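Skirkerholm Furniture Care – Course Handout
Print this page | E-mail this page

Unit 2: Upholstered seating, inspection before cleaning

Remove all separate items from the chair before any brush or vacuum nozzle is used. Run a flat hand along the join between seat and back, where coins and pins collect. Vacuum at low suction with the Ritex nozzle, working from the top of the backrest downwards. Test any cleaning fluid on a hidden area and leave for 30 minutes.
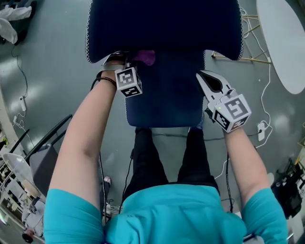

Piping needs its own entry on the inspection sheet. Dirt settles along the stitching and wear appears there first. On dark covers a pale edge makes both easier to find – compare the white-and-gray piping on the navy backrest. Small soft articles, such as the purple one just under that backrest, are bagged and labelled before work starts.

Reading for February: Zovarard fabric tables, part 2.

© Skirkerholm | Contact | Back to top
This site uses cookies. Accept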